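Open day at Hollusel: a Wednesday among the tea towels and strainers

I had been meaning to visit Hollusel for ages, and when they put up a notice in May saying the doors would be open on a Wednesday from ten until four, I swapped a shift and got on the early bus. If you haven't come across the place, it's a household goods workshop and testing house on the edge of Purba, in a long low building that used to store seed. People send in the everyday things we all have in our drawers and cupboards, and the staff wash them, fold them, bend them, stack them and generally find out how they hold up. I came home with sore feet, a notebook full of scribbles and a very strong wish to sort out my own kitchen.

I was at the door by a quarter to ten and there was already a line. We were let in by groups, and mine went with Izzati Sutanto, who has worked in the textile room long enough to fold a fitted sheet while talking to you and looking you in the eye. I asked her to do it again, slower. She did, and I still couldn't follow the part where the corners go inside each other.

The tour begins in the store, and I could have stayed there all day! Long gray shelves on both sides, every shelf with a paper label on the lip, and on them the whole contents of a hundred ordinary homes: ladles, colanders, pillowcases, egg slicers, bath mats, cake tins, pegs. The catalog stands at 3138 pieces, and 1297 of those are cloth. Each one has a card. You are allowed to pull out any card you like and read it, and the cards are wonderful. One for a dish towel read "good dryer, poor looker, stains at the hem." Another, for a soup ladle, said only "drips."

From there you go down two steps (mind the second one, it's shallower than the first) into the washing room. It was warm and loud and smelled of plain soap. The group was split here, half at the machines and half at the sinks, and I got the sinks, which suited me fine. Ratih Govindasamy showed us how they wash cotton by hand for the pieces that can't take a spin, pressing it down with flat palms and never wringing it. My aunt wrung everything as if it owed her money, so this was news to me. We each had a go with a pillowcase. Mine came up nicely, and I was told my pressing was "patient," a word that has not often been used about me.

She also went through drying, and I wrote this bit down because I know I'll want it. Shirts go over a bar at the hem, with the shoulders hanging. Towels get shaken hard before they go up and again when they come down. Anything knitted lies flat on a rack with air under it. The rack they use came from Plorik, a small maker in the next town, and it folds up thinner than my ironing board.

After the break (ginger tea, coconut slices, a very good cheese biscuit) we went through to the tables. This was my favorite part of the whole day. The tables are where cloth and kitchen things are handled piece by piece, and the room is kept very plain so that you look at what's in front of you. After the crowded shelves in the store it was restful, all pale tabletop and pale wall. I stood next to a woman who had come with her teenage son, and the two of them argued in whispers about whether you fold a T-shirt in thirds or in half. I'm a thirds person. He was a "just roll it" person, and he had a point when it comes to suitcases.

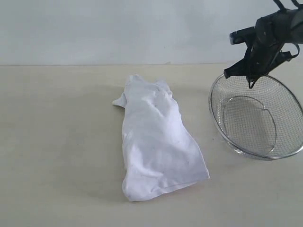 White cloth and a wire mesh strainer at the tables.

I have owned the same mesh strainer for years and never given it much thought, and I came away with three pages on them. Yolotzin Huerta talked about strainers for twenty minutes and I would happily have had twenty more. She had a row of them on a side bench, from tea size up to one you could bathe a cat in, and she passed them around so we could feel the difference between a fine mesh and a coarse one with our fingertips. She likes you to look first at the place where the mesh meets the rim. Flour and rice starch get in there and sit. A soft brush from the outside, straight after use, does more than an hour of soaking the next morning. She also showed us how to press a small dent out with the back of a wooden spoon, working from the edge of the dent toward the middle, and let us try it on one that had been squashed in a drawer. I got mine nearly round!

Someone asked about flour versus tea and whether you need separate ones. Her answer was that she has two at home and always grabs the wrong one.

The cloth half of the session was Izzati again. She took a heap of thin cotton things and had us fold them against the clock, first any way we liked, then her way: smooth it flat with the forearm, sleeves in, sides in, then up from the hem. A forearm! I have been smoothing with my hands all my life and it makes such a difference on a soft shirt, where hands leave little ridges. The flatter it lies at the start, she says, the less there is to fix at the end. My pile was the third neatest in a group of 18, and I'm only mentioning it the once.

The last room is the mending room, small and sunny, with good stools. Sekar Wibisono had a box of tea towels gone thin in the middle and was turning them sides to middle, the way people used to do with sheets: cut down the center, swap the halves, seam the old edges together, hem the new ones. He does them on an old treadle and the sound of it is lovely. He let a little girl from our group pick the thread color and she went for orange, so there's now a white towel at Hollusel with a bright orange seam down the middle. The book by the door records every mend, and his towel that afternoon went in as number 2752.

I did ask about lids. I have a whole drawer of lids and none of them fit anything, and I thought if anyone could help it would be these people. Sekar laughed for quite a while and then told me to put all of them on the floor with all the pots and be brave.

There's a small shop at the end, really a counter and two shelves. I bought a brush for the strainer, a pair of tea towels in blue check and a booklet by Ratih Raju on caring for cotton, which I read on the bus home. It's short and clear and has a page on yellowed collars that I plan to try this weekend. They also had mending kits from Kovley in little tins, but they sold out before I got to the front.

A few practical notes if you want to go. The bus stops right by the gate, but the last one back leaves at ten past four, so keep an eye on the clock in the mending room. Wear flat shoes. The store is chilly and the washing room isn't, so bring a layer you can take off. Children are welcome everywhere and there's a low table with pegs and scraps of cloth for the smaller ones. Bring something to be mended if you have it — I didn't, and I stood there thinking of the apron at home with its pocket hanging off. The tea is free, the coconut slices go fast, and the next open day will be posted on the board by the gate and at the library in Purba.

I've since done the lids. Eleven went to the charity shop, and one turned out to belong to my sister.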